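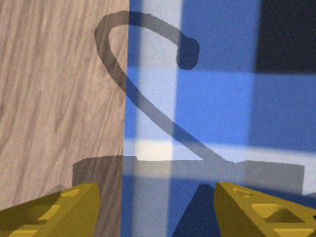 Cahier Cullwood, mai, 7 h 40 : la surveillance d'effort qui dort

Bon, je note tout à chaud avant la réunion, sinon je vais encore raconter ça de travers. Lot d'évaluation de la nuit, 400 épisodes sur la scène cuisine d'Enlow, et ce matin le tableau était tout vert. Zéro arrêt de sécurité. Emrys m'a envoyé un petit pouce levé à l'ouverture de session, et moi j'ai eu un doute tout de suite, parce qu'avec cette version de la politique on a toujours quelques arrêts ! Elle descend trop franchement quand elle approche de la nappe, on le sait, on s'en plaint depuis des semaines.

Donc j'ai trié par effort maximal au poignet au lieu de trier par résultat. Trois épisodes sortent du lot, et pas qu'un peu : la courbe monte, dépasse le seuil, continue à monter, et la commande de descente reste active jusqu'au plafond de 3 000 pas. Le moniteur aurait dû couper bien avant. Il n'a rien écrit dans le journal, pas même un avertissement.

L'image en tête de page vient du premier des trois, pendant l'approche, pince ouverte, à l'endroit où le bord de la nappe à carreaux passe entre les deux doigts. Je l'ai collée surtout pour les ombres. Il y a cette grande ombre en crochet qui part sur le tissu, fait un tour sur le bois et revient, et j'ai perdu une bonne demi-heure dessus : je croyais à un bout de géométrie mal attaché au bras, qui aurait accroché quelque chose plus tard. J'ai masqué les pièces du bras une par une pour voir laquelle la projetait. Fausse piste, toutes les collisions sont déclarées correctement et il n'y a aucun contact avant la descente. Je le note pour ne pas recommencer.

Ce que j'ai essayé, dans l'ordre

D'abord, rejouer le premier épisode fautif tout seul, même graine, même configuration. Et là, arrêt de sécurité impeccable, bras figé, message dans le journal. Très agaçant.

Ensuite, rejouer l'épisode avec celui d'avant dans la même session. Pas de panne non plus. J'ai commencé à soupçonner une histoire de charge machine, vu que la nuit on tourne sur dustex avec les rendus de tout le monde en parallèle. J'ai relancé sur dustex, j'ai relancé sur mon poste, même comportement des deux côtés, donc on oublie.

Puis Mortimer Ostrowski est passé prendre son café et m'a demandé si l'épisode d'avant s'était terminé normalement. Bonne question. J'avais pris l'épisode d'avant par numéro, alors que dans le lot ils sont mélangés ! Une fois l'ordre réel d'exécution reconstitué, c'est devenu assez clair : les trois épisodes fautifs suivent chacun un épisode interrompu pour délai dépassé au chargement de la scène. Un chargement qui échoue, une nouvelle tentative, et hop, plus de surveillance.

J'ai donc forcé un échec de chargement à la main, puis lancé l'épisode. Panne reproduite du premier coup. J'ai recommencé pour le plaisir, reproduite encore.

La cause

Dans la séquence de démarrage, le moniteur d'effort s'abonne au capteur du poignet au moment où le robot est créé. Si la scène ne charge pas, on détruit le robot et on en recrée un, mais le moniteur, lui, garde sa poignée sur l'ancien capteur. Cette poignée ne renvoie pas d'erreur. Elle renvoie la dernière valeur connue, c'est-à-dire zéro, éternellement. Le moniteur compare zéro au seuil, trouve tout très bien, et dort.

Le plus bête, c'est que le test « le moniteur est-il vivant ? » passe aussi, puisque le processus tourne et publie son état à la bonne cadence. On vérifie qu'il parle, on ne vérifie pas qu'il a entendu quelque chose de nouveau. C'est moi qui ai écrit ce test. Voilà, c'est dit.

Emrys a tiqué sur un autre point et il a raison : la courbe d'effort que j'ai utilisée ce matin est correcte parce que l'enregistreur passe par un chemin différent, directement dans l'état du simulateur. Donc nos journaux étaient justes et notre sécurité était aveugle, et rien ne comparait les deux.

Pourquoi je ne classe pas ça en « bug de simu »

Parce que c'est le même module sur le bras Alcantara, au labo. Même code, même abonnement, même façon de recréer le pilote après une erreur de communication. Sur le vrai bras il y a la limite interne du contrôleur en dessous, et l'arrêt coup-de-poing, heureusement, mais notre seuil à nous est réglé plus bas, précisément parce qu'on travaille avec les mains pas loin quand on replace les objets. Si notre couche dort après une reconnexion, on se retrouve avec une marge qu'on croit avoir et qu'on n'a pas.

Décision prise avec Mortimer à 9 h 15 : Alcantara reste hors tension jusqu'au correctif, étiquette rouge sur le pupitre, et la clé est dans mon tiroir. Quelqu'un va râler pour les démos, tant pis, envoyez-le-moi.

J'ai aussi parcouru les anciens journaux du vrai bras pour voir si on avait eu des reconnexions suivies de mouvements. Il y en a. Aucun effort anormal derrière, d'après les enregistrements du contrôleur, mais je préfère que quelqu'un d'autre relise, je suis trop impatient de trouver que tout va bien. Emrys prend.

Le correctif (branche moniteur-poignee)

Le moniteur se réabonne à chaque création de robot, et refuse de passer à l'état « prêt » tant qu'il n'a pas reçu un échantillon avec un horodatage plus récent que la création. Si l'horodatage cesse d'avancer pendant le mouvement, c'est un arrêt, même niveau qu'un dépassement de seuil. J'avais d'abord mis un simple avertissement, Mortimer a barré la ligne dans la relecture avec un seul mot, « non ».

J'ai ajouté un croisement dans l'évaluation : à la fin de chaque épisode on compare le maximum vu par le moniteur et le maximum de l'enregistreur. S'ils divergent, l'épisode est marqué invalide et sort des statistiques. Ça aurait attrapé la panne dès la première nuit.

Vers 11 h j'ai relancé une session courte avec le correctif, en surveillant à l'écran. La vue du côté cuisine, avec l'évier et les meubles sombres au fond : doigts presque joints, l'objet bleu juste derrière les pointes. J'ai pris cet instant pour comparer, sur la même ligne de temps, ce que lit le moniteur et ce que lit l'enregistreur. Les deux courbes se superposent, y compris après un échec de chargement provoqué exprès.
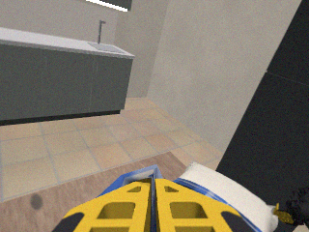 Reste à faire

Relancer le lot complet cette nuit, avec les mêmes graines et surtout le même ordre d'exécution. J'ai ajouté l'ordre réel dans le fichier de résultats, ça m'aurait évité une matinée de numéros mélangés.

Injecter des échecs de chargement au hasard dans le lot. Emrys propose de le faire en permanence, moi seulement dans une campagne à part, pour garder des chiffres comparables avec ceux d'avril. À trancher.

Retirer des courbes de progression les trois épisodes fautifs. L'un d'eux était compté comme réussi (!), le bras ayant appuyé comme une brute jusqu'au dernier pas sans que le critère de réussite s'en soucie. Le critère regarde la position finale des objets et c'est tout. Il faudrait y mettre l'effort aussi, mais je ne touche pas au critère la même semaine que le moniteur, sinon on ne saura plus qui a changé quoi.

Écrire à Enlow au sujet des délais de chargement de la cuisine. Je ne sais pas si ça vient de leur scène ou de notre disque partagé, donc message poli, avec les journaux en pièce jointe.

Sur Alcantara, avant remise sous tension : débrancher le capteur de poignet bras immobile et vérifier que l'état « prêt » tombe ; rebrancher et vérifier qu'il ne revient pas sans réarmement manuel ; ensuite seulement, appui lent sur le bloc de mousse, seuil au minimum, quelqu'un au coup-de-poing. Mortimer veut être là pour le dernier essai. Personne ne le fait seul, moi compris.

14 h 20, ajout : Emrys a trouvé le même schéma d'abonnement dans le moniteur de température des moteurs. Même poignée gardée, même dernière valeur renvoyée. Je rouvre la branche, la clé reste dans le tiroir.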